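Will anyone ever use the second screen?

Turn over the new Vernusik handset and you will find a small display sitting next to the camera. It shows the time, the battery level and who is calling. The company gives it two full pages in the launch brochure, so it clearly expects people to care.

They may not. Damby tried the same thing two years ago, and most owners switched the rear display off once they saw what it did to the battery. I carried the Vernusik for 20 days. With the second screen on, it needed a charge by late afternoon. With it off, the phone lasted until bedtime.

Software is the other trouble. At launch, 17 apps can put something on the back of the phone, and several of those are clocks. Arancibia has a decent music player that lets you skip a track with the phone face down on a desk — the one feature I used every day. Custeo, the messaging service, shows the sender's name but not the message, so you end up picking the phone up anyway.

Then there is the price. The version with the rear display costs $324 more than the plain one, and the two are otherwise the same phone. That money would buy a good pair of headphones and a spare charger.

Vernusik says more apps will arrive in April. Until they do, the plain model is the better buy, and it fits more cases.

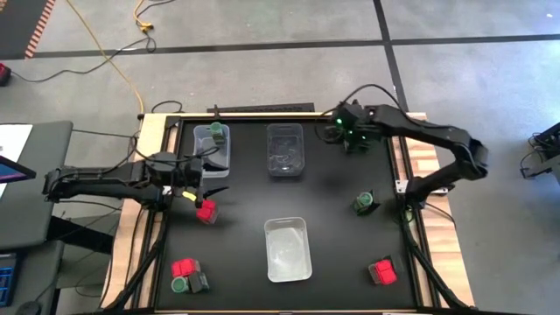
Two robot arms at a black tabletop, with a red cube below the left gripper.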